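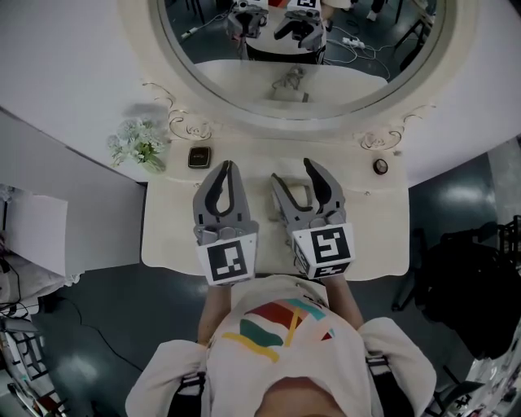
*Figure 1. Operator at the station with both grippers over the front half of the tabletop. A marker is visible on each housing.*

## 4. Setting up and looking after the hand-held gripper station

This section covers the two-gripper station used with the Lerov recording software. It applies to the left and right hand-held units, the shoulder harness, the overhead camera and the work table. For charging and data transfer, see Section 6.

Read all of 4.1 before you power on the units. A station that has been moved, even a short distance, must go through 4.3 again.

### 4.1 Before you start

You will need:

- left and right grippers, from the same numbered set
- shoulder harness
- Plutari gauge block, 42 mm
- lint-free cloth and plain water
- 2 mm hex key
- station log

**Caution:** Do not use alcohol or glass cleaner on the inner pads. Both harden the rubber, and a hard pad slips on small flat objects.

### 4.2 Fitting the harness

1. Loosen both shoulder straps fully.
2. Put the harness on over a close-fitting shirt. Take off jackets, scarves and lanyards first.
3. Set one strap over each shoulder and pull down until the strap lies flat.
4. Close the buckles. Tuck in any loose strap end.
5. Raise both forearms to working height and lower them again. If a strap shifts toward the neck, tighten that side by one notch and repeat.

Sleeves must not reach the wrist. Long sleeves hide the rear edge of the marker housing when the operator reaches forward, and the software drops the unit.

**Note:** Harnesses supplied before September have a shorter left strap. Order the replacement from Demell under the same part number as the right strap.

### 4.3 Placing the table and checking the view

1. Stand at the middle of the front edge of the table.
2. Hold one gripper in each hand over the front half of the tabletop, with the fingers pointing away from you.
3. Open the live view and confirm that at least one full marker is visible on each housing.
4. Move each hand slowly to the far left, far right and back of the work area. The marker outline in the live view should stay green. A brief change to yellow at the back corners is acceptable.
5. If an outline turns red, raise the camera mount one step and start again at step 2.
6. Lock the mount and write the step number in the log.

Tables with a mirror need one extra check. The tracker can pick up a reflected marker and report a third gripper behind the glass. With both units held over the table, open **View > Detected markers** and look for duplicate ID numbers. If there are any, draw an exclusion zone over the glass and save it with the table profile. Do not cover the mirror with cloth or paper; tasks on a dressing table are recorded with the glass exposed.

Draw the zone tight to the glass. A zone that spills onto the tabletop will blank out the gripper each time the operator reaches to the back, and the fault is hard to find later from the recordings.

**Caution:** Power strips and cables must stay clear of the place where the operator stands. The operator is looking at the table, and the harness makes it awkward to look down.

### 4.4 Setting the finger opening

Do this at the start of each shift and after any pad change. Set the left unit first.

1. Power on the unit and wait for the steady light.
2. Close the fingers fully and press **Zero**.
3. Open the fingers and place the gauge block between the pads.
4. Close until both pads touch the block. Do not squeeze.
5. Press **Span**. The reading should settle at 42.
6. Remove the block, then open and close the fingers several times. The closed reading should return to 0.
7. Repeat for the right unit.

If the closed reading drifts, check for grit at the finger hinge before you change any setting. A unit that still drifts after cleaning has a worn return spring. Tag it and send it to the bench.

The two units do not have to be open by the same amount when recording starts. The software reads each one separately.

### 4.5 Cleaning and pad replacement

Wipe the inner pads with a damp cloth at the end of each shift. Wipe the marker faces with a dry cloth only — water gets under the edge of the print and lifts it.

Replace the pads after 200 hours of use, or sooner if the surface is shiny or torn. Always replace both pads on a unit together.

1. Power off the unit.
2. Open the fingers as far as they will go.
3. Remove the screw at the base of each pad with the hex key.
4. Slide the old pad toward the fingertip and off.
5. Slide on the new pad until it clicks. The ribbed end faces the handle.
6. Refit the screws. Stop when the head is flush; the plastic strips easily.
7. Run 4.4 before returning the unit to use.

### 4.6 Fault messages

| Message | Likely cause | Action |
|---|---|---|
| E13 | Marker lost on one unit | Wipe the marker face, check sleeves, repeat 4.3 |
| Duplicate ID | Reflection, or mixed gripper sets | Check the exclusion zone, then the set numbers |
| Span out of range | Block tilted between the pads | Repeat 4.4 from step 3 |
| Opening jumps | Loose pad screw | Refit the screw, repeat 4.4 |

A marker that is scratched or lifting at a corner must be replaced with a printed part from Torres. Copies made on an office printer are close in size but not flat enough, and they shift the reported position of the fingertips.

Table profiles are kept by Deolinda Sequeira. Send bench repairs to Zulmira Carrilho with the log page attached and the set number written on the tag. Units received by noon on Friday are returned at the start of the next week.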